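16 Sep 2026, bench 2, Kukine trial kit (two-arm, on loan from Niltora)

Second day with the kit. Qistina did the mounting yesterday, I did cabling and homing. Left arm homed first go. Right arm needed the base bolts slackened and redone, as the plate sat proud of the rail.

Quick start guide is poor. Steps 4 and 5 are in the wrong order and the torque for the finger screws isn't given anywhere. Boris rang Niltora and got a figure, written on the inside of the case lid.

Wrist cameras are better than on the Condik set. Glare off the worktop is still a nuisance at the left. Tried exposure at 200, then 79, and left it at 79. Ridwan wants a matt sheet put down. I'd sooner keep the worktop as it is, given that the customer's will be shiny too.

Fingers: supplied pads are hard and flat. Fine on boxes. For thin film we need them nearly closed before they go down, otherwise the fold slides out sideways. Melur has 31 soft pads left over from June, and will cut two pairs to fit.

Software: licence covers one seat only. Log folder fills up quickly, 633 files by lunch, so clear it before each run. Dewanti to ask whether naming can be changed.

Still to do:
- bag work with the printed carrier, both arms
- recheck right wrist offset
- price for a second set of fingers

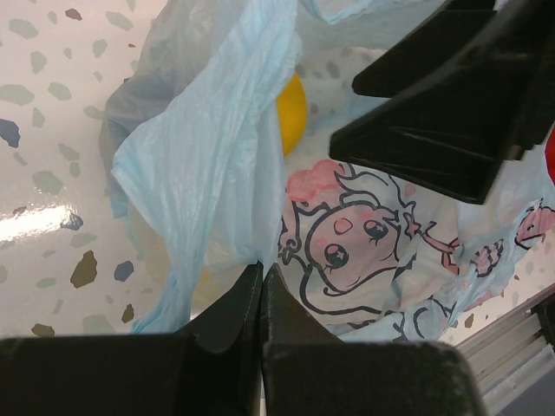
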